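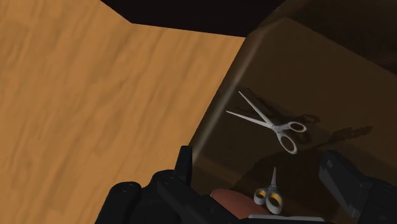 Kwiatkowski Learning Data Group, Simulation Desk

Checklist before recording: scissors and container task
Filled in by: Leszek Duda, Thursday, morning block
Scene set: Murkenby, 20 episodes planned

1. Wrist view shows both gripper fingers. OK
Comment: Please do not change the view angle between episodes.

2. Both pairs of scissors are loaded. OK
Comment: Large white pair is at the container, blades partly open. Small pair has yellow inside the handles. In the labels write "large" and "small", never only "scissors".

3. Container walls are translucent. OK
Comment: The shadow behind the large pair is quite strong. I leave the light as it is, but the reviewer should know it.

4. Contact between fingers and small pair. CHECK AGAIN
Comment: From one view I cannot say if it is held or only between the fingers. Read the contact value before you mark a grasp.

5. Reddish-brown object has a name in the object list. NOT OK
Comment: It is missing in the list. I wrote to Corbridge about it, ticket 758.

6. Emergency stop of the operator station tested. OK
Comment: Tested 3 times. The pedal is a little slow to come back.

Recording may start after points 4 and 5 are closed.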